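Search this data set
Search
Clear

Stormont Indoor Rally Log – README

4 minute read

Welcome, and thank you for taking an interest in our little pile of tennis. The Stormont Indoor Rally Log is a point-by-point record of club matches played on the covered courts at Stormont over one winter season, written down courtside and typed up at home in the evenings. It holds 200 singles matches, all of them best of three sets, and it's meant for anyone who enjoys poking at serve and return patterns below the professional level, where the numbers can look very different from what you see on the telly.

What's in the folder

There are 2 files. The first, matches.csv, has one row per match, with the final score, the court, the ball used and the name of the event. The second, points.csv, has one row per point, and that's where most of you will want to spend your time. It has nine columns:

match_id, set_no, game_no, point_no, server, serve_in, rally_length, ending, notes

The server column is only ever A or B. Players agreed to have their matches logged on the understanding that their names would stay out of it, so please don't go trying to work out who's who from the club ladder.
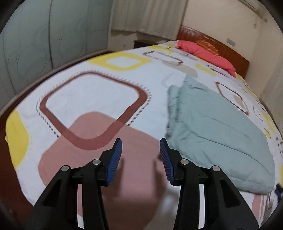 Rally length counts every stroke that lands in, the serve included, so an ace is a 1 and a double fault is a 0. The ending column takes winner, forced, unforced, ace or double. I'll admit that the line between forced and unforced wanders a bit from one match to the next – it's a judgement call, and mine got stricter as the season went along. If your analysis leans heavily on that distinction, I'd suggest merging the two.

Events covered

Most rows come from the Julell Cup and the Iwasaki Plate, with a smaller batch from the Hosia round robin in December. The Hosia matches used a match tie-break in place of a third set, and those points are labelled set_no 3, game_no 1. Please watch for this if you're calculating games per set, as it will throw your averages off quite badly.

Known problems

In 20 matches the rally length is blank for part of the first set, usually when I'd turned up late or was still hunting for a pencil that worked. I've left the blanks alone – guessing seemed worse. Lets are not recorded anywhere.

Changes

Saturday, January 14, 2023 – corrected swapped servers in the Iwasaki semifinals and standardised the spelling of court names.

Corrections are very welcome, and so are questions, even small ones. If you write, do include the match_id so I can dig out the right notebook.

Contact | © Stormont Indoor Rally Log | Back to top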